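Folding, Reconsidered: A Small Gallery of Laundry Habits

I have owned towels for most of my adult life and I have been told, at various points, that I fold them wrong. My mother told me. A magazine told me. Last August a woman named Azucena Salinas told me, in front of 11 other people, in a class at the Sandoval community room that cost 40 dollars and came with a handout.

The handout is called the Conder Method. It promises "a linen shelf that stays calm." I have never seen a linen shelf get upset, but I took it home and read it anyway, twice, with a pencil. My neighbor Crisanto Talavera swears by it. He also swears by a vinegar rinse that left his whole apartment smelling like a salad, so I went in with my guard up.

What follows is a short gallery on cloth, baskets and the part of the chore that the handout covers in a single sentence: "Begin with the item flat." Fine. Beginning with the item flat is most of the work. My remarks are my own and the method's defenders can write in, as they always do. 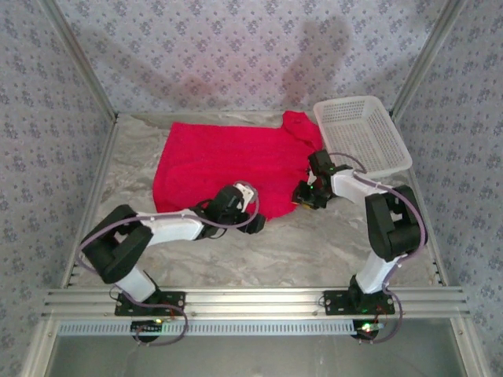 CLOTH AND BASKET

A red cloth, spread loosely on a marble-patterned surface, with one twisted corner running up to a white plastic basket. I've got a soft spot for the lilac wallpaper with the little purple sprigs. My grandmother's back bedroom had something close to it, and she folded everything on the bed and never once mentioned a method.

The twisted corner is the bit I'd point to if I were teaching the class. According to the handout you take two neighboring corners, lift, and "let gravity square the edge." Gravity has never squared an edge for me. With a bunched corner you have to go in and find it first, open it out, and then look for the other one, which by that time has gone under. Azucena Salinas does this in one motion with a hand towel. She was less convincing with a bath sheet, and I noticed she didn't pick up the bath sheet again.

On baskets, I'm a shallow basket person. The Brarker catalog wants you to have a tall one with a lid and a liner, and the liner has its own washing instructions. A low one with holes in the sides shows you what's in it and doesn't swallow your socks for a week. I paid 5 dollars for mine at a yard sale — no lid, one cracked handle, still going.

The handout also has a page on where to do your folding. It wants a waist-high surface, well lit, with nothing else on it. Well, sure. My surface is the kitchen table and it has the mail on it. I tried clearing it completely for two weeks and I can report that I folded towels at exactly the same speed and lost a water bill.

Then there is the matter of thirds. You fold the long side in thirds, then the short side in half, then in half again, and the towel is supposed to stand up by itself. Some of mine did. The thick ones leaned. The old thin ones sat down like tired dogs, and the handout's answer to this is a set of shelf dividers made by Pridileck, which it mentions on three separate pages. I'll let you draw your own conclusions about that.

Fuzzy fabric is where I really part ways with the method. Anything with a nap grabs at itself, so a fold you didn't ask for tends to stay put until you shake it out. Crisanto says to smooth it with the flat of the hand, from the middle toward the edges. I tried that and got a nice smooth middle and a ruffle all the way around.

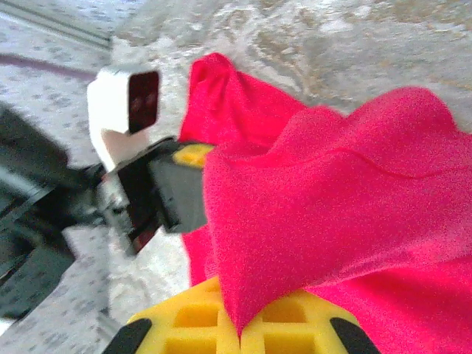

A good shake does more than any amount of patting, in my opinion. Hold it by two corners, snap it once, put it down. The handout is against snapping. It says snapping "stresses the weave," and gives no source, and I've been snapping the same set of towels since before the Conder people printed a word. The weave seems fine. The hems are going, but that's the dryer.

There are readers who will say I haven't given it a fair chance. One of them wrote that it took her 113 towels before the motion felt natural, and I believe her, though I wonder who was drying off with that many towels. I did almost a month. My shelf looks a little better in front and the same as ever in back.

Crisanto came over to look at it and said the edges should face the wall. I turned one around to please him. He straightened the rest himself while I made coffee, and they stayed that way until the next load came out of the dryer.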